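Workudis Painter's Tape, Navy Blue
Sold by Clurkis | Item 386

Blue tape is one of those supplies you don't think much about until you run out, and then suddenly every job in the room needs it! We've kept a box of Workudis on the shelf for years now, and it's still the roll we reach for first when a tabletop needs marking out.

The color is the first thing people like about it. It's a deep, dark blue, a good bit darker than the pale stuff in the paint aisle, and it stands out well on tan, brown and gray tops where the lighter blues tend to wash out. The finish is papery with a light crinkle to it, so pencil and marker both go on without smearing. Write the date on it, write a name on it, draw your center mark right on the tape.

It tears by hand. No dispenser, no scissors (though a utility knife gives you a neater end if you're fussy about corners, and we are). Hold the roll close to the tear and pull down and across in one go.

What we use it for:

Splitting a shared worktable into stations
Center lines and corner marks for layout work
Keeping a sewing pattern or a paper template from creeping
Outlining where the cutting mat goes, so it goes back there
Masking before paint, of course

Sizes and packs

Single roll
Pack of six
Shop box, 20 rolls

The shop box is the best buy by a long way if you have more than one table to look after. The Russo tape caddy holds three rolls side by side and fits this core size. It's sold separately, and we love it — the rolls spin freely and the whole thing hangs on a hook.

Putting it down

Wipe the top first and let it dry. Stick one end, unroll a good arm's length, pull it lightly and lower it onto the surface in one motion. Press from the middle outward with your thumb or a plastic card. For a cross, lay the long strip first and bring the second right over the top of it, no need to cut around. Check the angle with a square before you press the second strip down for good. Tape is forgiving for the first minute or so, so take your time! 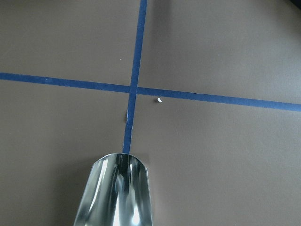 Care and replacement

Tape on a working table takes a beating, and the spots to watch are the edges near a crossing, where a strip can start to lift or tear. Press a lifted edge back down if it's clean underneath. If it's picked up crumbs or grit, peel that strip and lay a fresh one. To remove, pull back slowly and low to the table, almost flat against itself. Test a hidden corner first on waxed or freshly painted tops.

Store rolls flat in their bag, away from heaters and sunny windows.

Also in this range: Prornness floor marking tape, Russo tape caddy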